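The question was why a boiled egg sometimes peels cleanly and sometimes takes half the white with it, and Sunita Ambrose had been given 40 weeks to answer it.

She did not choose the question. It came from a firm called Kinel, which made peeled eggs for sandwich shops and threw away a third of them. Kinel had paid the university for a year of somebody's time, less the holidays, and hers was the cheapest time available.

The lab was on the second floor, over the bicycle store. It had a sink, two hobs, a fridge for samples and a fridge for lunch. Her supervisor, Kowalczyk, had spent his working life on the skins of things: the skin on custard, the skin on paint, the skin on a pond in August. He came in at ten each morning, asked how many, and wrote the number on the board.

"How many?"

"Thirty-three."

"Clean?"

"Twelve."

He wrote down both and went to find his tea.

She tried old eggs and new eggs. She started them in cold water and she started them in boiling water. She pricked the blunt end with a pin. She dropped them into ice for 10 minutes, then 20, and peeled them under the tap, with her thumbs and later with the back of a spoon. Her thumbs got sore at the edges of the nails. On the bus home she could smell herself, and a boy in school uniform moved seats.

Her mother rang most evenings.

"Have you found it?"

"Not yet."

"Your grandmother put vinegar in."

"I've tried vinegar."

"How much?"

Sunita told her.

"She used more than that," her mother said.

So the next morning she used more than that. The shells went soft and chalky, and the eggs tore just as they had before. She wrote it up under the heading Vinegar (2).

In the spring Kinel sent a man to see how it was going. His name was Cisik and he wore a good coat, which he kept on. He looked at the board for a long time. Then he asked whether she could say, in a sentence, what she had learned so far.

"Start them hot," she said. "It matters more than anything else I've tried."

"We start them cold."

"I know. It's in your notes."

"The line is built for cold."

"Could it be changed?"

Cisik looked at Kowalczyk, who was reading the label on a jar of coffee. "It's a very long line," Cisik said.

He asked if there was anything that could be added to the water. She told him about the vinegar. He wrote down the word vinegar and underlined it, and she had to say twice more that it hadn't helped. When he had gone she washed up his cup and put on another pan.

After that she worked on steam. Steam was hot from the first moment and used hardly any water, and she thought it might be easier to fit on to the end of a line than a new set of tanks. She borrowed a steamer from the teaching kitchen and ran the eggs through in small lots. Twenty-nine clean out of 33. Then 31. Kowalczyk wrote the numbers up and stayed to look at them, and his tea went cold on the windowsill.

"Do it again," he said.

She did it again. She did it for the rest of that month, and the number never fell below 28. 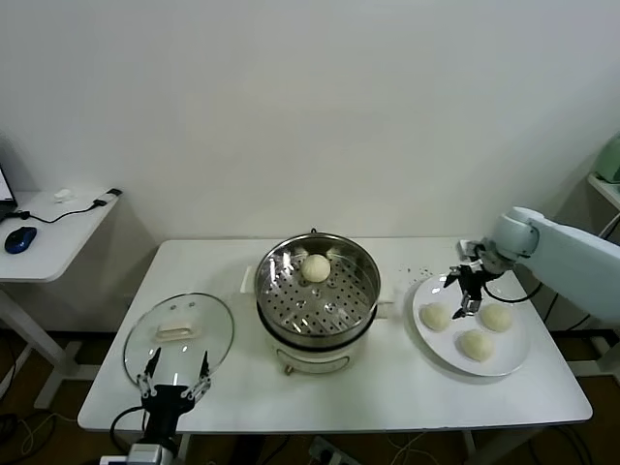
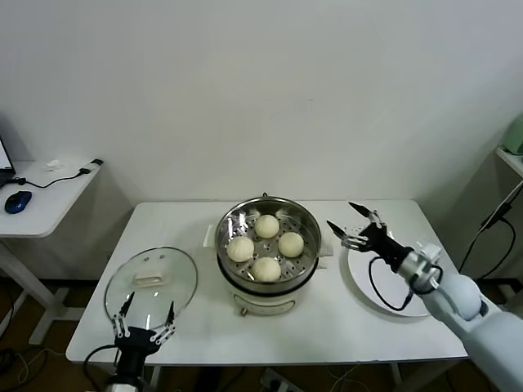

The report went off to Kinel at the end of June. It was 20 pages long, with the tables at the back. The reply came from a different man, called Flerkik, who explained that Cisik had moved to soups. Flerkik thanked her for her thorough work. He said the firm had decided to stop selling whole peeled eggs and would be chopping them from now on, as a chopped egg could be any shape. He hoped she would understand.

She read it through and took it down the corridor. Kowalczyk read it standing up.

"Will they still pay?"

"They've paid."

"Then you've got five weeks," he said. "What do you want to know?"

She said she would like to know why the hot start worked. So far she only knew that it did. She thought it was the thin skin under the shell, and how quickly the white beside it set, but she had never looked at it properly. She would need the good microscope, and the good microscope was booked by the people who did cheese.

"I'll talk to cheese," Kowalczyk said.

He picked up the pen and wiped the board down with his sleeve. Sunita went back to the lab and took a tray out of the samples fridge. She filled the pan at the sink, put it on the nearer hob and waited for it to boil.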